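Frequently Asked Questions: Automated Chores and Bench Work

Prepared by the Posisari Centre for Applied Automation. Questions are drawn from correspondence with householders, repair shops and local councils.

Can a robot do my housework yet?
In part. Floor vacuuming and lawn mowing are well served by machines available to the public. Folding laundry, clearing a table and loading a dishwasher have been demonstrated many times, but the Centre does not regard any of them as ready for unsupervised use in an ordinary home.

Why is shop-floor work further along than housework?
A workshop can be arranged to suit the machine. Parts arrive in a known position, fixtures hold them still, and the lighting does not change when someone opens a curtain. Repair and recycling work falls between the two, as each item arrives in a different make, age and condition.

Which repair tasks does the Centre study?
Our principal task at present is the dismantling and reassembly of used desktop computers. The work includes handling hard drives, expansion cards, memory and cabling. It is carried out at the Jiltska workshop under the direction of Katalin Szűcs.
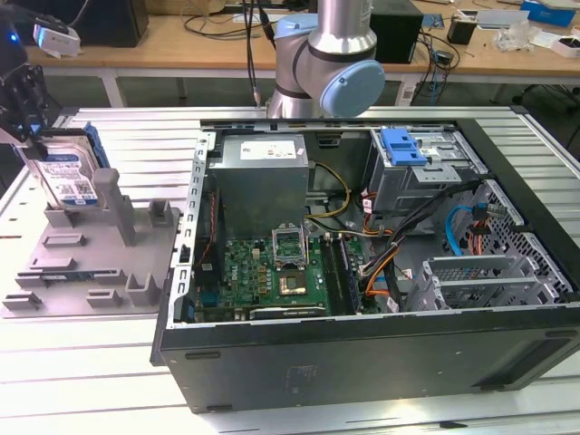 Desktop computer opened for bench work, with a hard drive upright in the fixture tray at left and the gripper above it.

Which part of that task is hardest?
Cables. A drive is rigid and keeps its shape when grasped, whereas a bundle of wires moves when touched and may lie across the very part that is to be removed. Processor sockets and small latches also demand a level of care that a skilled technician applies by feel.

How reliable are the results?
The most recent Jiltska series comprised 2000 attempts at placing a hard drive in its fixture. Of these, 1401 were completed without assistance. Results vary considerably with the model of drive, and the figure should not be applied to other tasks.

Will these machines replace repair technicians?
The Centre does not expect this in the near term. Diagnosis, customer advice and work on damaged equipment remain with qualified staff. Hajnalka Csonka, who leads our workforce program, advises employers to consider automation first for repetitive sorting and handling.

May a small business visit the workshop?
Yes. Visits are offered each April and must be booked in advance through the Plidel office. Closed-toe shoes are required, and groups are limited in size — please enquire before making travel arrangements.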